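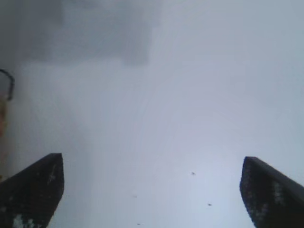 Ticket 177 - tabletop finish, prep room table, Ulport site
Status: reopened
Priority: normal (was low)

Reopening this one, the tabletop from Cirillo still isn't right and the last reply closed it as "cleaned, resolved". It was not resolved. Complaint is the same as before, a gray haze that comes and goes depending where you stand, plus a tacky feel after wiping. Please don't go by the picture for the haze, the pale surface is out of focus and all you get is soft gradients, brighter toward the lower right and a big blurry darker gray area upper left. Need somebody to look at the actual table.

What we have: 2 tables, same order, white top, satin finish. Table A by the sink, table B by the door. A is the bad one. B is fine or close to it. Both get used for folding and packing, nothing hot goes on them, no food.

Log so far

Morning, first try. Warm water, drop of dish soap, soft cloth. Dried with a towel. Looked good for maybe an hour then haze back. Tacky when you drag a finger over it.

Same morning. Plain water only, two passes, changed the cloth in between. Tackiness less. Haze same.

After lunch. Tried the Plavport spray that came with the tables. Worse. Streaks all over, had to go back over it with water. Note for whoever orders supplies, the spray bottle says let stand and then buff, and we had been spraying and wiping straight off, so that may be on us. Tried it again the right way on one corner only. Corner is less streaky but still hazy.

3:40 pm. Turned off the overheads and used a flashlight held low across the top. With the light low you can see swirls, like from a cloth going round and round. None on table B. So there is something on the surface or in it, not just the lighting. Didnt get a picture of that, will try.

4:15 pm. Swapped the cloths. The ones in the sink drawer are the old microfiber and they've been going in with the towels and fabric softener. Used a new one out of the pack, plain water, on a square near the back edge. That square is noticably better. Taped it off so no one wipes it.

Next day, 8:10 am. Taped square still clear overnight. Rest of the top hazy. Wiped a second square with an old cloth, clean water, to compare. Hazy again as soon as it dried. Pretty sure its the softener but I only have the two squares to go on.

Things ruled out, or mostly:
Water. Same tap used for both tables.
Heat. No heater near A, vent is on the other wall.
Delivery film. Checked the edges with a fingernail, nothing lifts.
Wrong finish. Label under the frame matches on both.

Still open
- Why B is ok if both get the same cloths. Might be B just gets wiped less, the door crew mostly uses a dry duster. Asking.
- Does the satin top need a rinse after soap. Care sheet doesnt say. Wukotham is the installer, sent them the question, no answer yet.
- Are the swirls residue or scratches. If scratches then this goes to warranty and not to us.
- Warranty form wants an estimate of number of wipe downs. I put roughly 1,000 since install, counting end of shift and in between. If anyone has a better number change it.

Asks
Please pull the old cloths out of the sink drawer. Bag them, don't toss, Wukotham may want one.
No spray on table A until this closes. Water and new cloths only.
Leave the tape alone!! Someone peeled a corner already.
Washing: cloths in their own load, no softener, no dryer sheets. Sign is going up by the machine.

Update 1:25 pm. Did the whole left half of A with new cloths, three rinses. Left half clear so far, feels dry and slick, not tacky. Right half not touched. Swirls on the left are fainter under the flashlight but not gone, so maybe both residue and some light scratching. Will check again at end of shift before doing the other side.

Leaving ticket open. Waiting on: Wukotham reply, flashlight picture, end of shift check.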